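Grade the Log, Then the Gripper

2023-12-13

Our manipulation course at Flutbridge gives 70 percent of the project mark to task completion. A team puts its system on a table, the system picks up the objects and puts them where they belong, and the graders write down a score. The remainder covers a report that most teams write in the final two nights. I have taught the lab section long enough to think the weights should be reversed, and I would like the department to do it before the May projects are assigned.

The present scheme rewards tuning to one table. Students find out which objects will be used, which corner of the bench gets the most light, and how far apart the fingers must open. They adjust until the run works, and then they stop touching anything. A team last year had a good finger design and changed the pad angle the night before grading. The new angle was better on every object except one, and that one was in the test set. They lost a full grade. Their notes on why the old angle slipped were the best engineering in the section and counted for almost nothing.

Compare the team that built on the Ilell controller, which won. It had a clean run and a report of two pages. When I asked what closing force they had settled on, they gave me a slider position. There was no record of the other positions they had tried, so the next team to use that controller started from zero.

The usual objection is that completion is objective and a log is not. I don't find this convincing. A log can be checked for specific things: the date of each change, the part changed, the reason, the result over a stated number of trials. I went back through 19 project reports with that list and only 2 met it. Grading them this way took less time than setting up the demo tables.

A second objection is that students will write long logs and build poor hardware. Some will try. The answer is to require that the log describe tests, and tests need hardware that closes on an object. A team with a bad gripper and an accurate account of its failures has still learned where the failures are. I would pass that team. I would also let it use the bench again.

The third objection comes from the students themselves – they like demo day. So do I. Keep it, invite the first-years, and let the Barkine kits run next to the custom builds. It does not need to carry most of the grade.

Small objects make the case best. A tube with a cap at one end is not a hard thing to recognize, but it is hard to hold well. It is soft in one place and stiff in another, and it can roll. One successful pick says little about the finger. A table of more than nine picks, with the tube turned to a new angle each time and the failures left in, says a good deal.

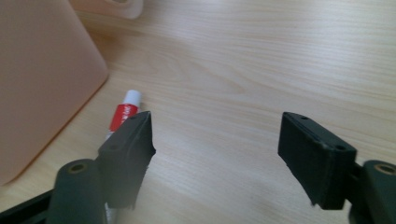

Flutbridge Robotics Teaching Lab | Manipulation Section | Furtado Hall

My proposal is short. Move completion to 30 percent. Give 50 to the log, scored against the list above, and 20 to a repeat test in which another team runs the system from the written instructions alone. The repeat test will be unpopular in its first year. Teams will have to label their cables, write down the pad material, and save the settings in a file that someone else can open. These are ordinary duties in any shop that ships hardware, and the course should not leave them for an employer to teach.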